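About Jastance

Jastance writes software for robots that handle ordinary objects in ordinary rooms.

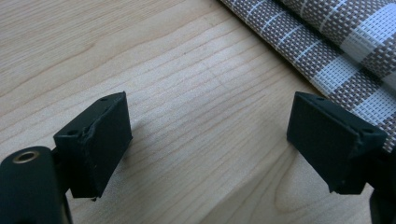
Our work covers the whole path from a demonstration given by a person's hand to a motion carried out by a machine. We supply the programs that record, check and sort demonstrations, the planning library that turns a learned policy into safe movement, and the tools with which our clients inspect both. We do not build arms or sell them. Our software is written to run on equipment our clients already own.

Our history

The company was founded by Bohdan Yatsenko, who remains its director. It began as a contract to repair the logging system of a university laboratory, where joint readings and camera pictures had drifted out of step and months of recordings could not be used. The tool written for that job became Brestdale, our first product, and keeping separate streams of data in time with one another is still the part of our work for which we are best known. The company now employs 25 people at a single site and has 2 teams, one for perception and one for planning and control.

What we make

Brestdale is our recording and review software. It lines up camera pictures, gripper opening and hand position on one clock, marks any stretch where tracking was lost, and allows a reviewer to accept, trim or refuse a demonstration. Every decision is kept with the name of the reviewer and the version of the rules in force. The present library holds almost 4000 reviewed demonstrations of household table tasks, including the folding and laying of mats, the setting out of cutlery and the clearing of cups.

Anozie is our planning library. It takes the short-term targets produced by a policy and works out a path that respects joint limits, speed limits and any keep-out areas the client has drawn. Where no such path can be found, Anozie stops the arm and reports the reason in plain words. It may be used with or without Brestdale.

Daraneck is a set of tools for replay and comparison. An engineer may run two versions of a policy against the same recorded starting conditions, view the planned paths together and see where they part. It also keeps calibration records, so that a change in finger pads or in a camera mounting can be traced when results begin to differ.

How we work

Each project opens with a written statement of the task, agreed with the client before any recording is made. It sets out the objects to be handled, the surfaces on which they will rest, the lighting, and the conditions under which an attempt is to be counted as a failure. Patterned cloth and polished wood are treated as separate conditions in our perception tests, and results for each are reported separately.

Releases are made twice a year, in January and in May. A release is supported for 5 years from the day it is issued. Changes to file formats are announced one release ahead, and a converter is supplied free of charge. The current terms of support came into force in January 2023 and apply to all three products.

Working with us

We accept enquiries from manufacturers, research groups and teaching institutions. Teaching licences for Brestdale are granted without fee to schools and colleges on written request. Enquiries concerning Anozie should state the make of arm and the controller in use.

Applications for employment are considered throughout the year and should be addressed to the director.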